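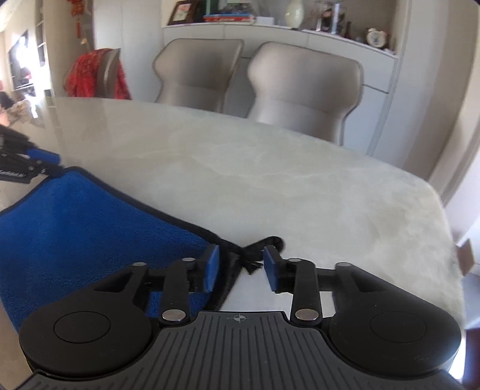
The hand-held gripper on the dining table, with a corner of the blue microfiber cloth between its pads.

A Saturday with the Ferside gripper builders

I've been reading the Ferside build log since it started, so when Marlene Fagundes wrote that I could come and spend a day with the group, I said yes before I had even looked up the train. Ferside is five people with one shared workshop and a lot of dining tables. They build grippers you hold in your hand, and they want to end up with an arm that can sort and fold the household cloths.

We started at the workshop, a long narrow room behind a bicycle shop. I loved it immediately! There's a drill press, two printers, a wall of drawers with handwritten labels (one just says "springs, bad") and a bench where Elsa Torvik was laying out linkages for the next build. She let me put one together. The arms are hinged on metal pins, and if you press the pins in the wrong order you get to take the whole thing apart again, which I did twice. The second time she went and made coffee.

The part I'd most wanted to see was the finger linkage, and it's so much nicer in the hand than in drawings. There's a set of black arms on each side, coming up out of a big round housing, and the two tips meet in the middle. You squeeze and feel the pads come together. Elsa is on her third shape for those arms. The first one twisted under load, the second pinched her thumb, and she has kept both in a drawer.

After lunch we took the gripper over to the house for the cloth trials. They like to work at a real table with real stuff on it, and the glossy marble-patterned top is a hard one: a flat cloth gives the fingers very little to get under. The trick, as Solveig Kristiansen showed me, is to go for a corner. The microfiber cloth has a dark trim with a bit of loose fringe at the corner, and those threads stick up between the blue pads when you've got hold of it. I managed it on my fourth go and may have cheered.

Then there's the duster, the black one with the long strands. I'd have guessed it would be easier than the cloth, being thicker. It's a pain! The strands slide off in every direction, and you have to decide whether you're going for those or for the padded strip on top. Solveig and Marlene disagree about this and had clearly disagreed about it before. I tried both ways and I'm with Marlene, go for the strip.

Solveig writes up every grip in a notebook, good or bad. They had 902 entries when I arrived and want 1,065 before anyone starts on the motor drive. I got to add mine, with my initials, and a fair number of them say "dropped."

Things I asked about, for those of you building one too:

The pads. They went through a few materials before the blue ones. Elsa wants to try a softer version next, and I'm hoping she posts the results.

The grip plate. The raised ridges fan outward, and I found my palm settled on them without my thinking about it. My hands are small and I still didn't get tired until late in the afternoon.

The motor drive. Not started yet, apart from one sketch on the back of an envelope that Marlene wouldn't let me photograph.

I caught the 6:40 home with a bag of spare pins and a sheet of linkage drawings, and I've already cleared one end of my own table. Marlene says I can come back when they start on towels.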